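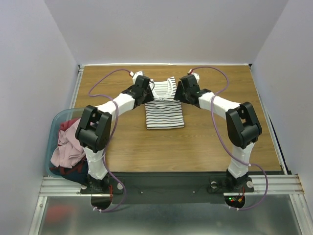 Garment folding is the reduction of a clean, dry item of clothing to a compact flat shape for storage, carriage or display. It is normally the last stage of domestic laundering, after drying and any ironing, and it comes before stacking in a drawer or on a shelf. The term covers shirts, knitwear, trousers and small linen. Sheets and tablecloths are usually treated separately under flatwork.

Terminology

The body of a shirt is the part between the shoulder seams and the hem. A panel is any area of cloth bounded by fold lines. The spine is the lengthwise centre line, and the face is the side left uppermost when the fold is complete. A bundle is a finished garment that can be lifted in one piece. In British shop usage a bundle of fixed width is also called a block, and several blocks make a stack.

Surface

Folding is done on a flat surface at least as wide as the garment with one sleeve extended. Tables are preferred to beds, which give under the hand and let the fold lines wander. Wood and wood-effect tops hold knitted cotton reasonably well. Glass and polished stone allow it to slide, and a thin cloth may be laid over them. Unfolded items are kept to one side in a bin or basket, and finished bundles are placed at the far side of the table, clear of the working area.

Rectangular fold

The rectangular fold is the common method for T-shirts and light jumpers. The garment is laid out and smoothed from the collar downwards. Each side is brought in towards the spine, with the sleeve turned back along the body so that it does not cross the opposite edge. The resulting strip is then folded across its width, once or twice according to the depth of the drawer. The collar is left at an outer edge and straightened last.

Long sleeves are laid parallel to the spine. If the sleeve is longer than the body, the cuff is turned up before the cross fold is made. Failure to do this leaves a ridge at the hem end and a bundle that leans when stacked. 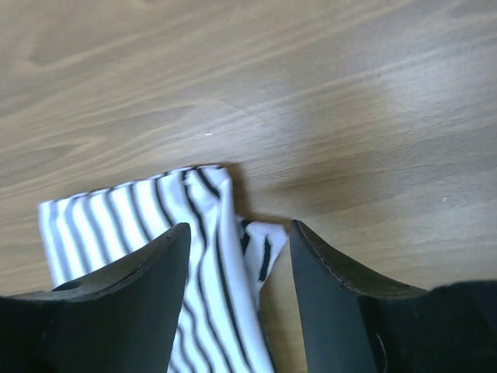
Striped and checked cloth is easier to fold accurately than plain cloth, as the pattern serves as a guide. Horizontal stripes should meet at the folded edge and run square to it. A stripe that drifts across the panel shows that the cloth has been pulled off the grain. In soft knits the fault is often caused by lifting a single layer at the edge, and it is corrected by opening the last fold and smoothing again from the spine.

Lengthwise fold

In the lengthwise fold the garment is first halved or narrowed along its full length and the sleeves are laid along the body. The strip may then be rolled, hung over a rail or folded crosswise in the usual way. The method suits long-sleeved tops in light fabric. It produces fewer cross creases when the strip is hung, but takes up more table.

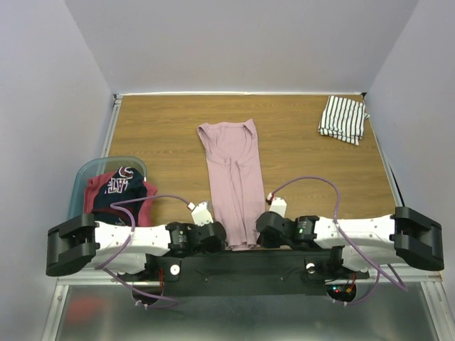 Printed garments are folded with the print on the face where they are to be found by sight, and inwards where the print is liable to stick or crack. Dark and pale items are commonly stacked apart, chiefly for ease of finding.

Board folding

A folding board is a hinged or loose panel that fixes the width of the bundle. The Zenura board, sold in Povcombe from the shop of the same name, has a loose panel and is withdrawn through the collar before the cross fold. The Vakulenko pattern has two hinged side leaves and a lower flap. Yaryna Lytvynenko's manual for the Akivport laundry school gives the board as optional for fewer than 5 garments and advises it for batches of 50 or more, where an even width matters to the height of the stack.

Faults

Common faults are a twisted spine, a trapped sleeve, a collar bent under the face and uneven thickness from one end to the other. Creases set by folding slightly damp cloth are not removed by refolding and need to be pressed.

Related articles
Drawer stacking
Flatwork
Folding board
Hanging and rail storage
Knitwear, care of
Laundry basket
Sleeve (clothing)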